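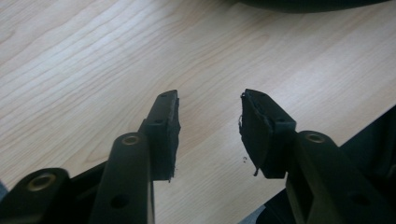 White ring from a hot mug on my table – is it ruined?

Dorota Jakubowski
Posted in Home & Furniture, Ciltdale

I put a mug of tea straight down on the table and by the time I'd finished my toast there was a cloudy white ring. I bought the table second hand in August and paid £149, so I'm a bit gutted! It's fairly pale with a slight shine, and I don't know what the finish is. My mum says mayonnaise, my neighbour says an iron. Has anyone tried either?

Valtteri Partanen
White is the good sort, it's usually just damp caught in the finish. Dark rings are a pain. Leave it overnight first, mine went down a lot by itself. If it's still there, lay a dry cotton tea towel over it and go over with the iron on low, no steam, a few seconds at a time – keep lifting it to check. I did this on my nan's sideboard and it took 8 goes (and a lot of swearing).

Don't do it if the top is laminate or veneer though, you could lift the glue. Have a look underneath at the edge if you're not sure.

skurnmont_sue
mayo worked for me, left it on 11 hours. kitchen stank. get some coasters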